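4. La journée portes ouvertes vue depuis le poste à deux bras

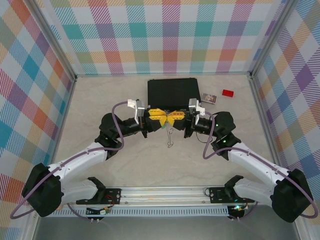

Figure 3. Le poste à deux bras : les deux pinces tiennent ensemble l'assemblage de briques jaunes, avec le fil métallique qui pend en dessous.

Je commence par le poste à deux bras, parce que c'est celui où j'ai passé le plus de temps et celui dont les visiteurs nous ont le plus parlé ensuite. Les résultats chiffrés du poste de tri sont dans la section 5, je n'y reviens pas. Ce que je voudrais raconter maintenant, c'est comment une démonstration se déroule quand on a du monde derrière la vitre et qu'on a prévu un programme beaucoup trop serré (le nôtre l'était !).

4.1 Déroulement

L'atelier de Pikonthorpe nous avait été prêté en octobre par Trallivia, avec une salle d'accueil, un couloir et la grande pièce du fond. Sur la journée, 112 personnes ont signé la feuille d'entrée. On les faisait passer par groupes, un groupe toutes les demi-heures, et Florence Fehr s'occupait de l'accueil pendant que Mohandas Marar et moi restions près des bras. Belmiro Sampaio avait préparé les objets la veille. Il tenait beaucoup à ce qu'ils viennent d'un tiroir ordinaire et je pense qu'il a eu raison : les gens reconnaissent une brique de jeu de construction à trois mètres, alors qu'une pièce usinée, il faut la leur présenter, dire à quoi elle sert, et on a déjà perdu les enfants.

La tâche annoncée sur le programme s'appelait « tenue partagée ». Un bras saisit l'objet, l'autre vient le prendre par le côté opposé, et on garde les deux prises fermées pendant que le groupe pose ses questions. Sur le papier c'est la partie la moins spectaculaire de la journée. J'aurais parié que tout le monde filerait voir le tri, qui va vite et qui fait du bruit. Eh bien non, c'est devant la tenue partagée qu'on a eu des attroupements, et il a fallu que Florence vienne plusieurs fois chercher des retardataires pour les ramener dans leur groupe.

L'assemblage jaune de la figure 3 a une forme de nœud papillon, deux lobes réunis au milieu, et chaque pince serre un côté. Mohandas l'avait choisi parmi plusieurs candidats pour sa symétrie, qui permet d'expliquer les deux prises avec les mains, sans diapositive. Le petit fil qui pend sous les briques nous a servi de repère pour parler des vibrations. Un élément souple qui se balance attire l'œil bien mieux qu'une courbe sur un écran, et je recommande franchement l'astuce à qui voudrait refaire ce genre de visite.

Les parois à carreaux pastel ont eu leur succès aussi. Une dame m'a demandé où on achetait le tissu (je n'avais pas de réponse, j'ignore même si c'en est un), et une bonne partie des conversations a démarré par là. Marietjie Buthelezi, qui a relu une première version de ce texte, voulait que je supprime cette remarque. Je la garde : pour des gens qui arrivent avec l'idée d'une usine grise, le décor change le ton de la discussion, et les notes de Florence à l'accueil vont dans le même sens.

4.2 Ce que les visiteurs ont demandé

Nous avions distribué une fiche avec 6 questions, dont la dernière laissait quelques lignes libres. Ce sont ces lignes qui m'intéressent. On y trouve beaucoup de « pourquoi deux bras ? », ce qui est une excellente question et qui nous a obligés à mieux la traiter à partir du troisième groupe. Au début je répondais en parlant d'espace de travail et de redondance, et je voyais les regards partir vers le couloir. Ensuite j'ai demandé aux gens d'essayer d'ouvrir un bocal d'une seule main. Là, tout de suite, ça marchait, et quelqu'un finissait toujours par raconter une histoire de poignet plâtré.

Venait après la question des câbles. Les deux câbles violet clair font de grandes boucles le long des bras, et un électricien à la retraite m'a tenu dix bonnes minutes là-dessus : pourquoi les laisser flotter, pourquoi ne pas les attacher plus court ? Je lui ai expliqué qu'il faut garder du mou pour les mouvements amples du coude et du poignet. Il n'était qu'à moitié convaincu. Benvinda Patrício, qui passait derrière, lui a proposé de revenir nous aider à refaire le passage de câbles, et il a laissé son numéro !

Plusieurs fiches parlent des voyants verts du bras droit. Certains visiteurs y lisaient un état d'esprit, si j'ose dire : vert, donc content, donc prêt. Je trouve cette lecture très intéressante et nous ne l'avions pas du tout anticipée. Dans Cardoso, le petit logiciel qui enchaîne nos démonstrations, l'état du système s'affiche sur un écran placé sur le côté, que presque aucune fiche ne mentionne. On l'avait pourtant soigné, cet écran. Pour la prochaine édition, Benvinda propose de mettre l'information là où les gens regardent déjà, donc sur les bras ou juste à côté.

Reste la question des autres objets posés sur le plan de travail, le boîtier noir plat, la petite boîte imprimée et la brique rouge toute seule à droite. « Et celle-là, il va la prendre quand ? » On me l'a faite à chaque groupe, toujours à propos de la brique rouge. Un objet isolé crée une attente, et quand la démonstration s'arrête sans qu'il ait bougé, une partie du public repart avec l'impression d'avoir manqué quelque chose. J'ai fini par annoncer d'emblée que nous ne travaillerions que sur l'assemblage jaune. Les questions sur la brique ont continué quand même, mais sur un ton plus amusé.

4.3 Quelques limites

Nos observations viennent d'un seul lieu et d'un public qui avait choisi de se déplacer. L'invitation avait été imprimée à 3000 exemplaires et déposée surtout dans les bibliothèques et les écoles du secteur, ce qui explique sans doute la proportion d'enseignants. Nous n'avons pas non plus séparé les fiches remplies en famille de celles remplies seul, et Marietjie a raison de dire que c'est dommage : l'écriture change parfois deux fois sur la même page.

J'ajoute que je suis mauvais juge de mon propre poste. J'étais à côté des bras toute la journée, je parlais beaucoup, et il est difficile de savoir ce que les gens auraient regardé si je m'étais tu. Belmiro a suggéré de refaire la visite avec un groupe sans commentaire et un autre avec, en gardant le même objet jaune et la même durée de tenue. Le protocole est prêt, et Trirton, qui dispose d'une salle plus grande, a donné son accord de principe. Nous comptons y reprendre la fiche avec une question de plus, placée en premier : « Qu'avez-vous regardé en entrant ? »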